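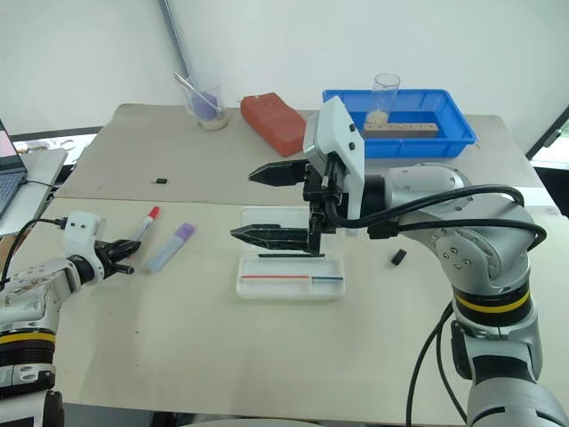

Frame stage checklist with site comments
Two-storey house, timber wall and floor frame, Clitside estate

Inspected by: Aroha Ngata
Builder's supervisor: Cempaka Gunawan
Frame supplied by: Vindix
Stage: frame complete, roof trusses up, no wrap or cladding fixed
Time on site: 7.40 am to 11.15 am

Items are marked OK, FIX or HOLD. FIX means the work can be done and photographed by the supervisor. HOLD means I need to see it again before the wall wrap goes on. Where there is a comment it follows the item. Where there is no comment there was nothing to say.

1. Site access and safety

1.1 Fencing and gate – OK
1.2 Signage and contact numbers – OK
1.3 Scaffold tag current – OK
Tag is on the north-east ladder bay. The one on the garage side has faded and should be rewritten.
1.4 Edge protection to upper floor – FIX
Mid rail missing at the rear balcony opening. Cempaka had a carpenter put it back while I was there, but the clip at the western end is bent and needs replacing.
1.5 Stair void covered or guarded – OK
Ply cover screwed down and marked.
1.6 Temporary power, leads off the ground – FIX
Two leads running through the puddle at the laundry door. Hang them.
1.7 Offcuts and walkways – OK

2. Slab and bottom plates

2.1 Plates within slab edge – OK
Overhang at the study is within tolerance. Measured at both ends and at the middle.
2.2 Anchor type and spacing – FIX
Bracing walls have their anchors. The plain wall between kitchen and pantry has a run where the gap is well over the 1000 mm on the drawing. Add a screw anchor midway.
2.3 Washers fitted – OK
2.4 Damp-proof course under external plates – OK
Torn at the front door reveal. Tape it before the jamb goes in.
2.5 Termite barrier collars at penetrations – OK
Installer's sticker is in the meter box. I need a copy of the certificate with the handover papers.

3. Wall frames, ground floor

3.1 Stud size and grade as per schedule – OK
3.2 Stud spacing – OK
3.3 Plumb and straight – FIX
Long living room wall has a bow at the fourth and fifth studs from the sliding door. Plane or replace before plaster. The owner has joinery going along that wall and it will show.
3.4 Lintels, size and bearing – HOLD
Lintel over the rear sliding door is the right section but sits on one jamb stud at the left end. The drawing calls for two. Don't pack it. Put the second stud in full height and nail it off to the pattern in the engineer's notes.
3.5 Top plate joins – OK
3.6 Notching and drilling – FIX
The plumber has taken too much out of the stud behind the powder room basin. Needs a stud alongside, full height. The other holes are fine.
3.7 Noggings – OK
Extra noggings for the grab rail in the downstairs bathroom are in. The owner asked for these late, so good to see them done.

4. Floor system

4.1 Joist layout and direction – OK
4.2 Joist hangers, all holes nailed – FIX
Three hangers over the garage only part nailed. Marked with blue crayon.
4.3 Blocking at load-bearing walls – OK
4.4 Service holes in joist webs – OK
All kept to the middle of the web and clear of the bearings.
4.5 Sheet flooring, glue and fixings – OK
Some swelling at the sheet joins near the stair void after the rain. It will sand. Check again once the roof is on, as it may settle a bit on its own.

5. Wall frames, upper floor

5.1 Stud size and spacing – OK
5.2 Plumb and straight – OK
Better than downstairs.
5.3 Load path over beams – OK
5.4 Window openings, size – FIX
Bedroom 3 opening is narrower than the window schedule. Cempaka to ring Jasińska and confirm which size has been ordered before anyone touches the frame. If the window was made to the smaller size, I need the revised schedule in writing.
5.5 Balcony door threshold and set-down – OK

6. Bracing and tie-down

6.1 Ply bracing panels, number and location – OK
Checked against the bracing plan, revision C. The copy in the site shed is revision B. Please bin it.
6.2 Ply bracing, nail spacing – HOLD
Panel beside the garage door has nails too far apart along the bottom edge and several have missed the plate. Re-nail the whole edge.
6.3 Strap bracing tensioned – OK
6.4 Tie-down rods – FIX
Rod in the stair wall is hand tight only. Go over all of them with a spanner, as the timber will have moved since they were set.
6.5 Truss to top plate connections – OK

7. Roof trusses

7.1 Layout matches truss plan – OK
7.2 Damaged members or plates – OK
One truss has a scuffed bottom chord from the crane sling. Surface only.
7.3 Girder truss bracket – HOLD
Eseck bracket fitted, bolts in, but one washer is missing and one bolt is short. The thread should come right through the nut.
7.4 Permanent bracing – FIX
Bottom chord ties not finished over bedroom 2. The carpenters said they were waiting on more timber.
7.5 Ceiling height – OK
Nearly 2799 mm clear from floor sheet to bottom chord in the living area, which leaves enough for battens and board.

8. Timber condition

8.1 Treatment brands visible – OK
8.2 Cut ends treated where exposed – FIX
Balcony posts have been trimmed and the ends are bare. Brush them before they're stood in the stirrups.
8.3 Moisture reading – OK
Taken at bottom plates in the laundry, garage and living room. The laundry plate was the highest of them and still acceptable. Take another reading there before lining.
8.4 Storage of remaining packs – FIX
One pack of framing beside the driveway is sitting straight on the ground with the wrap open at one end. Put it up on gluts and close it.

Items on HOLD: 3.4, 6.2, 7.3

These three have to be seen by me. Everything marked FIX can be signed off by Cempaka with a clear photo of each item, item number written on tape and in the shot. Photos from further back than arm's length don't help much with nailing.

The roofers can start on the front section. No wall wrap on the garage side or the rear elevation until the holds are cleared. Wrap can go on the south side now if the crew is standing around.

Supervisor's comments (C. Gunawan)

Second jamb stud at 3.4 is cut and goes in this afternoon. For 5.4, I've left a message with Jasińska. Part-nailed hangers at 4.2 done before smoko. Bolts for the Eseck bracket are on order with Vindix. Will ring Aroha when they're in.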